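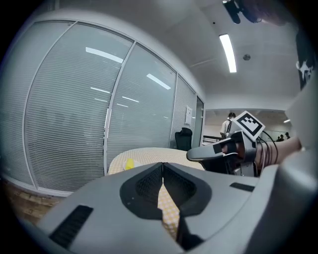 The first thing I changed about my collection sessions in June was how I counted them. Until then I logged hours, and hours told me almost nothing about what the policy would learn. Now I log accepted episodes per setup, where a setup is one table, one surface, one set of objects and one lighting condition. The round table with the yellow-and-white checkered cloth is a setup. So is the same table without the cloth. I like the checkered cloth because a regular pattern gives the visual tracking plenty of corners to hold on to, and I dislike it because a small yellow object on yellow checks is harder to pick out than the same object on plain gray. Both are reasons to keep it in the set.

The task is dull on purpose. Pick up a small object with one gripper, hold it steady, pass it to the other gripper, put it down on the far side of the table. Two hand-held grippers, one wrist view each, and a square marker standing on top of each so that either camera can locate the other hand when it comes into view. The relative pose between the two hands matters more for a handover than the position of either hand in the room. If the marker is lost for a moment, the log fills in from the inertial data, and that is fine for short gaps. For long gaps I throw the episode away.

My rule for "long" is 11 frames. I got there by plotting handover error against gap length for the first 200 episodes and looking for the place where the curve bends. It is not a deep result. With different grippers or a different frame rate the number would move.

The rejection reasons, in the order they cost me the most data:

Marker out of view at the moment of handover. Nearly always a wrist angle problem. People turn the receiving hand palm up, as they would with a cup, and the marker tips away from the other camera. I now ask them to keep the marker face pointed at the opposite gripper for the whole approach.

Fingers closed at the start. The width estimate is zeroed from the open position, so every episode has to begin with the fingers fully open and still. A start with half-open fingers shifts every width value that follows, and the replay looks correct until it tries to grasp something thin.

Speed. A person who has done the motion 60 times gets fast, and the fast episodes blur during the lift. They also teach the policy a speed the arm cannot match.

Glare. Ceiling lights reflected in glass make bright streaks that move when the camera moves. The tracker sometimes takes them for fixed features. Closed blinds behind the glass help with what comes through from the other side, and do nothing about the reflection itself. I have started masking out the worst regions before running the mapping step – a crude fix, but it brought back a good part of one batch I had written off.

Suryani Wibisono, who wrote the handover controller we test against, asked why I don't clear out the background. Chairs, people walking past, a notice taped up on a wall: all of it lands in the training images. My answer is that a policy trained against a blank wall has learned the blank wall. I want people in the distance in some episodes and absent in others. The only thing I try to prevent is a correlation, such as one person always standing in the same spot whenever the object starts on the left. A model will happily use that.

Processing is unchanged from my last post. Drulluteo does the syncing and the mapping pass, and Unwood stores the episodes with their rejection tags. I keep the rejected ones. Twice now a change to the mapping settings has made old failures usable, and storage costs less than another session.

One open problem is cable drag. The cables on the grippers hang down beside the wrist, and at the end of a long reach the operator corrects for the pull without noticing. You can see it in the trajectories as a small dip just before the release. The arm has no such cable, so the dip is wasted motion at best. I tried filtering it out and lost real corrections along with it. The next attempt is to strap the cables higher up the forearm and compare 7 matched setups before and after. Results when I have them.

Posted January 2024 by the author

Recent posts
Zeroing finger width without a reference block
Drulluteo settings I no longer use
Why I keep rejected episodes
Notes on the Sopacua calibration board
Moving the archive from Brurklow to Unwood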